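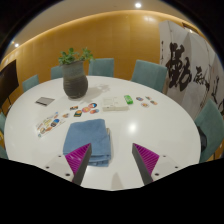
Codville, 12/23/23

Surface Reflection, Handout 4
Instructor: Svend Ásgeirsdóttir

Reading for this unit: course packet, sections on specular and diffuse reflection. Bring the packet to lab.

1. Terms

Specular reflection: light leaves the surface at the angle at which it arrived, measured from the normal. Diffuse reflection: light leaves in many directions. Most coated surfaces do both. A glossy white tabletop has a diffuse base, seen as white from any side, and a clear specular layer on top, seen as glare spots.

The position of a glare spot depends on the light, the surface and the viewer. The diffuse part depends on the light and the surface only. Move your head and the spot moves; the white does not.

2. Gloss units

Gloss is reported relative to a polished black glass standard, set near 100. The usual geometry is 60 degrees from the normal. If a sample reads above 70 at 60 degrees, repeat at 20 degrees, where high-gloss samples separate better. Matte samples are repeated at 85 degrees.

Always state the angle. A reading without one cannot be compared with anything.

3. Roughness

A surface looks smooth when its height variation is small next to the wavelength. At steep viewing angles - close to grazing - even dull paper shows some sheen.

4. Lab problem

Panel set Plosivetti, 300 grit finish, lit at 537 nm. Measure at all three angles and plot gloss against angle. Repeat for panel set Ponico (unsanded). Explain the difference in slope in one paragraph.

Clean the standard with lens tissue only. Record the lamp warm-up time on the sheet.

Reports from the June section used the old geometry and should not be copied for format.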